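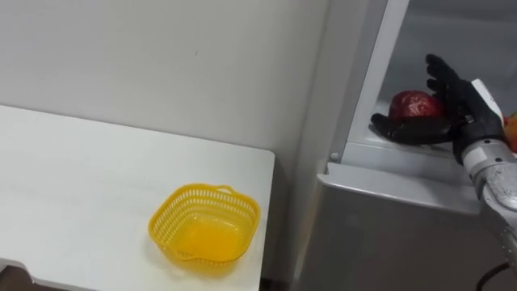 3 min read

It is 23rd May and the arm is on its third wrist. The first two I printed myself and they both cracked at the same place, near the screw holes, so this time I asked at the shared workshop in Flekville if somebody could cut the inside bracket for me from metal. It cost me 18 dollars and one evening of waiting. I should have done this in the winter.

For those who are new on this blog: my project is called Mandis, and the goal is very small. I want the hand to take a piece of fruit out of the refrigerator and put it into the yellow basket on the table. Only this. When I tell it to people they ask if it can also cook.

The refrigerator is a more difficult place than I expected. On the open table the hand can come to the fruit from any side. In the upper compartment there is a floor, a wall and also the front lip, and the forearm must pass over this lip on a diagonal. If I bring the arm too low, it touches the lip. If I bring it too high, the fingertips come near to the top of the compartment and there is no space left for opening them. I measured the free height for the knuckles and I have 14 millimeters to play with. In the software I had written 2 centimeters, from memory, and I lost a whole evening before I took the ruler again.

The thumb goes first now. This is the biggest change since my last post. Before, all fingers closed together, and a round fruit liked to roll away to the left. Now the thumb lies down low along the shelf and reaches past the fruit, the fingers stay curled above, and only after this the hand closes. I took the idea from watching how I myself pick up a round thing when I don't look at it.

About the glove, because I got a question in the comments: yes, it stays on. Without it the fingers are too slippery for shiny skin. I tried a cheap gardening glove, then one from Feltance which was better but too thick between the fingers, so the hand could not make a proper cup. The black one is thin and matte, and the matte part is useful too, because the camera doesn't get confused by reflections. The forearm is still shiny metal and gives me some trouble with this. Maybe I will put tape on it.

What is still bad:

The cable. It comes out under the forearm and hangs in a curve, and each time the arm turns back to the table I hold my breath. I need a proper clip and a longer cable, in this order.

The basket position. I wrote the position into the code as a fixed number, so if someone moves the basket by a hand's width, the program doesn't know it. The table is white and the basket is very yellow, so finding it by color should be easy. I only have to sit down and write it.

The speed. One full cycle is slow enough that I can make tea.

My plan is to run it 100 times in June and write down every result in a simple table, also the ugly ones. I will use the same fruit as long as it survives. After that I would like to try something soft, but my friends at the workshop advise me to wait with tomatoes.

The drawings for the new bracket are in the Ruangrit folder, the same place as the old ones. Please check the screw size before you cut anything, I changed it from the previous version and the file name is still the old one.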